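셀프 실리콘 재시공, 주말 하루에 끝내는 순서 (욕실·싱크대 공통)

2026년 7월 17일 | 집수리 노트 > 욕실/주방

장마철이라 곰팡이 문의가 많아서 급하게 정리함. 락스 휴지 붙여놔도 안 빠지는 검은 점, 그건 실리콘 안쪽까지 들어간 거라 걷어내고 다시 쏘는 수밖에 없음. 업자 부르면 편하긴 한데 욕실 한 칸 정도면 혼자 됩니다. 저도 처음엔 개판이었음. 세 번째부터 볼만해짐.

바쁜 분들은 순서만 보세요.
기존 실리콘 제거 - 잔여물 제거 - 청소 - 완전 건조 - 마스킹 - 쏘기 - 헤라 - 테이프 제거 - 양생

이게 끝. 밑에는 단계별로.

준비물

실리콘 건 (만원 이하 아무거나. 단 손잡이 놓으면 압력 풀리는 타입이면 좋음)
바이오 실리콘 1~2통
마스킹 테이프 폭 18mm 짜리
커터칼, 여분 칼날 넉넉히
플라스틱 스크래퍼
실리콘 제거제
헤라 세트
에탄올, 마른걸레, 키친타월
쓰레기 봉투 (실리콘 묻은 휴지가 생각보다 엄청 나옴)
니트릴 장갑

제거제는 Folirex 겔 타입 썼습니다. 협찬 아니고 동네 철물점에 그거밖에 없었음. 냄새 좀 나니까 환풍기 켜고 문 열고. 실리콘은 Volden 바이오 백색. 욕조 둘레 전체랑 세면대 뒤까지 하는데 한 통 반 들어갔네요. 한 통만 샀다가 중간에 끊기면 진짜 짜증나니까 두 통 사세요. 남으면 싱크대 하면 됨.

실리콘 고르기

욕실, 싱크대 : 바이오 실리콘 (곰팡이 억제제 들어간 것)
창틀 바깥 : 외장용 중성 실리콘
페인트 칠할 자리 : 수성 실리콘. 일반 실리콘 위에는 페인트 안 먹음
거울 뒷면 : 거울용 따로 있음. 초산형 쓰면 거울 테두리 까맣게 부식됨
대리석 상판 : 석재용. 일반 쓰면 기름 밴 것처럼 얼룩짐

초산형은 시큼한 식초 냄새 나는 그거. 빨리 굳고 싼데 금속이랑 돌에는 쓰면 안됨. 통에 "무초산" 또는 "중성" 써있는지 확인.

유통기한도 꼭 보세요. 통 밑바닥이나 옆에 찍혀있음. 기한 지난 건 쏴도 며칠째 안 굳고 끈적거립니다. 한번 당해봄. 다시 다 걷어냈음.

1단계. 기존 실리콘 제거

제일 오래 걸리고 제일 중요. 여기서 대충하면 뒤에 뭘 잘해도 들뜹니다. 기존 실리콘 위에 덧방하는 분들 계신데 하지마세요. 실리콘은 굳은 실리콘 위에 제대로 안 붙어요.

커터칼을 눕혀서 타일쪽 경계 한 줄, 욕조쪽 경계 한 줄. 이렇게 두 줄 긋고 끝을 잡아당기면 운 좋을 땐 국수처럼 쭉 나옴. 오래된 건 뚝뚝 끊어집니다. 그땐 짧게 짧게.

칼날은 아끼지 말고 부러뜨려가며 쓰세요. 무딘 날로 힘주다가 미끄러져서 손 베임. 아크릴 욕조는 금속날 닿으면 기스 바로 나니까 욕조쪽은 플라스틱 스크래퍼로. 타일쪽은 칼 써도 괜찮은데 줄눈은 안 파이게 조심.

큰 덩어리 뺐으면 제거제 바르고 대기. 제품마다 시간이 다른데 제가 쓴 건 60분 두라고 돼있었음. 바쁘다고 일찍 긁었더니 하나도 안 불어서 결국 다시 발랐습니다. 그냥 기다리세요. 그동안 밥 먹고.

긁어낼 땐 한 방향으로만. 왔다갔다 하면 불은 실리콘이 뭉개져서 더 번짐.

2단계. 청소, 건조

긁은 자리 물로 헹구고 주방세제로 한번 더. 제거제 성분 남으면 새 실리콘이 안붙습니다. 틈 안쪽에 곰팡이 남아있으면 락스 희석한 거 뿌리고 잠깐 뒀다가 헹굼. 락스는 환기 필수, 다른 세제랑 섞으면 절대 안됨. 식초 구연산 전부 금지.

마지막으로 에탄올 묻힌 키친타월로 닦기. 기름기 제거용. 손가락으로 만져봐서 뽀득하면 된거.

그리고 말리기. 겉은 금방 마르는데 틈 속이 문제임. 드라이기 찬바람이랑 선풍기 둘 다 동원해도 하룻밤은 두는 게 안전. 저는 금요일 밤에 뜯어놓고 토요일 점심 지나서 쐈습니다. 습도 높은 날은 제습기 욕실에 넣고 문 닫아두기. 비오는 날은 웬만하면 미루세요.

가족들한테 미리 얘기해둬야함. 중간에 누가 샤워하면 처음부터. 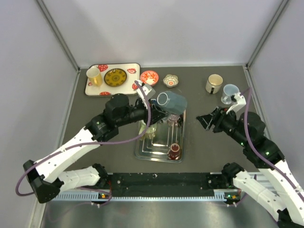 글 : 집수리 노트 운영자
셀프 인테리어 담당. 욕실·주방 보수 글을 씁니다

3단계. 마스킹

테이프 두 줄을 나란히. 틈 기준으로 위아래 폭을 맞춰서 붙이는데 간격은 틈보다 살짝 넓게. 저는 6mm 정도로 합니다. 너무 넓으면 둔해보이고 너무 좁으면 금방 떨어짐.

테이프 안쪽 모서리를 손톱으로 꾹꾹 눌러주기. 들뜬 데로 실리콘 들어가면 선이 지저분해져요. 줄눈 지나는 자리가 특히 잘 뜸.

구석은 테이프를 짧게 잘라서 겹쳐 붙이면 편함. 긴 거 하나로 꺾으려고 하지 말것.

숙련자들은 마스킹 없이 하던데 우리는 그냥 붙입시다. 이거 하나로 결과물이 완전 달라짐.

4단계. 쏘기

노즐 자르기. 사선으로, 구멍은 작게 시작. 자른 건 다시 못 붙임. 작으면 더 자르면 됨. 통 끝부분도 잘라야 나옵니다 (처음 하시는 분들 이거 안 자르고 건만 당기다가 뒤로 터지는 경우 있음).

박스 종이에다 먼저 연습. 앞에 공기 빠지면서 퍽 튀는거 꼭 빼고 시작하세요.

건은 45도로 기울이고 일정한 속도로. 밀면서 쏘는 사람 있고 당기면서 쏘는 사람 있는데 초보는 당기는 쪽이 쉬움. 속도보다 끊기지 않는게 중요. 한 면은 한번에 가세요. 멈춰야 되면 구석에서 멈추기.

한번에 욕실 전체를 다 쏘지 말고 한 면 쏘고 헤라, 또 한 면 쏘고 헤라. 겉에 막 생기기 시작하면 밀 때 뜯깁니다. 여름엔 더 빨라요.

욕조 둘레 할 때는 욕조에 물을 받아놓고 하세요. 물 무게로 욕조가 살짝 내려앉은 상태에서 굳혀야 나중에 사람 들어갔을 때 안 찢어짐. 귀찮아도 효과 있음. 물은 굳을때까지 그대로 둡니다. 넘치게 받진 말고.

5단계. 헤라 밀기, 테이프 떼기

헤라는 한번에 쭉. 여러번 건드릴수록 망가짐. 중간중간 헤라에 쌓인 거 휴지로 닦고 이어서. 분무기로 세제물 뿌리고 미는 방법도 있는데 물이 실리콘 밑으로 들어가면 접착 떨어져서 저는 안 씁니다.

헤라 없으면 손가락도 가능. 장갑 끼고.

밀었으면 바로 테이프 제거. 굳기 전에 떼야됨. 이거 까먹고 다음날 떼면 실리콘 가장자리가 같이 딸려나와요. 떼는 방향은 실리콘 바깥쪽으로 비스듬히, 천천히. 뗀 테이프는 바로 봉투에. 바닥에 놓으면 백퍼 밟음.

떼고 나면 가장자리에 턱이 살짝 생기는데 그냥 두세요. 거슬려서 손대면 더 커짐.

6단계. 양생

겉이 안 묻어나도 속은 아직임. 최소 24시간은 물 금지, 가능하면 이틀. 환풍기는 계속 켜두기. 굳는 동안 드라이기 뜨거운 바람 쐬는 거 비추. 겉만 굳고 기포 생김.

욕조 물은 다 굳은 다음에 빼기.

비용 정리 (이번에 쓴 거)

실리콘 두 통, 제거제, 테이프, 헤라까지 동네 철물점에서 샀고 건은 집에 있던 거. 칼날 50개들이는 Marniton에서 따로 주문했는데 배송 이틀 걸림. 급하면 그냥 마트 가세요. 영수증은 버려서 금액은 정확히 못 적음. 업자 견적보단 훨씬 쌌습니다.

자주 들어오는 질문

곰팡이 난 위에 그냥 덧바르면 안되나요
안됩니다. 밑에서 다시 올라옴. 한 철도 못 가요.

투명이랑 백색 중에 뭐가 나아요
욕조는 백색. 투명은 밑에 지저분한 거 다 비치고 시간 지나면 누래짐. 유리 파티션은 투명이 깔끔.

손에 묻은 거 안 지워져요
물로 씻지 말고 마른 휴지로 먼저 닦기. 그 다음 물티슈. 남은 건 굳은 뒤에 비벼서 떼면 됨.

남은 실리콘 보관
노즐 끝에 조금 짜낸 상태로 굳혀서 마개 만들고 랩 감아서 서늘한 데. 다음에 쓸 땐 굳은 부분 뽑아내고. 그래도 몇 달 넘기면 장담 못함.

세입자인데 해도 되나요
보통은 문제 없는데 집주인한테 문자 한 통 넣으세요. 전후 사진 찍어두고.

싱크대도 똑같이 하면 되나요
네. 다만 상판 재질 먼저 확인. 인조대리석인지 천연석인지에 따라 실리콘이 다름. 그리고 싱크볼 주변은 기름때가 심해서 에탄올 닦기 두 번 하세요.

관리

샤워하고 나서 스퀴지로 물 한번 밀어주기. 찬물로 벽 헹구면 비누 찌꺼기 덜 낌. 샴푸통은 실리콘 라인에 붙여두지 말고 띄워놓기. 통 밑에 물 고인 자리부터 까매집니다.

검은 점 한두개 보일 때 바로 락스 휴지. 그때는 지워짐.

조회 2869 | 댓글 14

다음 글 : 욕실 줄눈 백시멘트 보수
이전 글 : 현관문 말발굽 교체, 드라이버 하나로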